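Section 6. Pre-Run Checks in the Simulated Cell

6.1 Purpose

This section sets out the checks required before a rod-handling routine is approved for transfer from the Trakow simulator to a physical arm. It applies to all Cirnine cells at the Lastbridge site. It replaces the earlier guidance issued in February.

A simulated run carries no risk of injury. The operator shall nevertheless follow the same order of work as on the physical cell -- habits formed at the screen are carried to the floor.

6.2 Responsibilities

The cell lead, Fung-ping Tseng, approves the routine. The safety reviewer, Kwan-ho Kan, signs the transfer form. The same person may not do both for a single routine.

6.3 Procedure

1. Load the cell file and confirm that its revision number matches the one on the work order. Cell file 414 is the only revision now accepted.

2. Set the arm to its park position above the fixture. Both fingers must point straight down, and nothing may be held in the gripper.

3. Open and close the gripper through its full travel. Repeat the cycle 2 times. Stop the run if either finger lags behind the other.

4. Check the clearance between the fingertips and the top of the fixture with the gripper open, then with it closed. Record both values.

5. Switch to the close view and inspect each rod where it meets its holder. A rod that is bowed shall be entered in the log, even if the routine would complete without fault.

6. Save the three views to the run record. 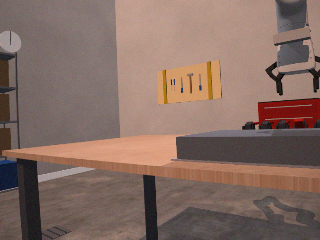
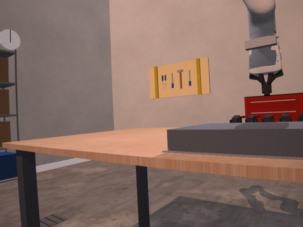
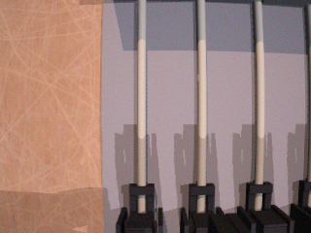 First view: gripper open. Second view: gripper closed. Third view: rods and holders.

7. Run the routine at reduced speed. The operator shall remain at the console until the arm has returned to park.

8. Run the routine at full speed. Compare the logged joint positions with those of the slow run and report any difference to the cell lead.

NOTE: Shadows and surface textures are drawn for appearance only. They shall not be used to judge distance. Use the measuring tool in the Noh viewer.

CAUTION: Do not change the holder spacing to make a failed run pass. A change to the fixture model requires a new revision number and a full repeat of steps 1 through 8.

6.4 Limits on Use of Results

A passed simulation shows that the planned path is clear of the modeled objects. It does not show that the physical cell matches the model. Before the first powered run, the operator shall walk the cell with the printed layout and confirm the position of the table, the fixture, and any storage near the arm. Items missing from the layout must be removed or added to the model.

The first powered run shall be made at reduced speed, with the guard closed and a second trained person at the stop button.

6.5 Records

Run records are kept under form 191 and may hold up to 840 log entries. When a record is full, open a new one and note the number of the old record on its first line. Records for rejected routines are kept for the same length of time as those for approved routines.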